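Learning to fold, one grip at a time

At Kirkard, a textile care firm that folds linen for hotels and small clinics, part of the working day no longer produces any linen at all. Staff spend it at white tables in an open hall, folding and unfolding cloths with hand-held grippers, so that a machine can be taught to do the same job later.

The firm signed up to the programme, known as Wedari, last December. Until then the only automation in the business was the ironing line at its Zamora site, which takes sheets and nothing smaller. Hand towels, napkins and baby cloths were folded by people, and mostly still are.

The grippers are held like a large torch and squeezed to close. A session lasts 30 minutes, followed by a break of the same length on lighter duties. Folders are paid their normal hourly rate for it. They asked for a supplement and got a small one, after almost two months of talks.

Demetrius Benavides has folded for the firm for nine years and now divides his shifts between the laundry and the hall. He says the first week was the worst. With his own hands he can fold a napkin without looking at it. With the grippers he had to think about where a corner was and which side to take it from.

"I was slower than a trainee," he says. "You lose your fingertips. You don't feel if you've got one layer or two, so you have to watch."

His wrists ached as well, and the firm changed the rota so that no one does more than four sessions in a shift. The target was cut too. It had been set at 300 good folds a week for each person, a figure taken from the supplier's brochure, and people were rushing to reach it. Rushed folds were then thrown out by the reviewers, which helped neither side. 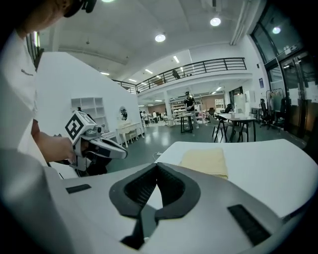

A folded cloth on the table, and grippers to handle it with.

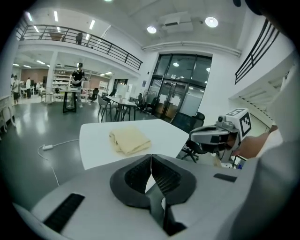 Dederari, the union branch's newsletter, has followed the programme from the start, and its letters page has been less patient than the people in the hall. One reader wrote that folders were being asked to train their own replacements for the price of a sandwich, and wanted to know what happens when the machine is good enough. Another reply, shorter, said the towels had ruined her shoulders and the machine was welcome to them.

Kirkard's answer is that 49 people fold by hand today and that none of those jobs will be cut while the present agreement runs. It has not said what comes after. The agreement does give folders first claim on the new posts, which are mainly checking recordings and looking after the machines, but there are far fewer of these than there are folders.

Benavides has applied for one of the checking posts. He can tell a bad fold from across a table, he says, and would sooner be paid for that than for speed. In the meantime he has four sessions on his next shift, then a trolley of bath mats to fold the old way.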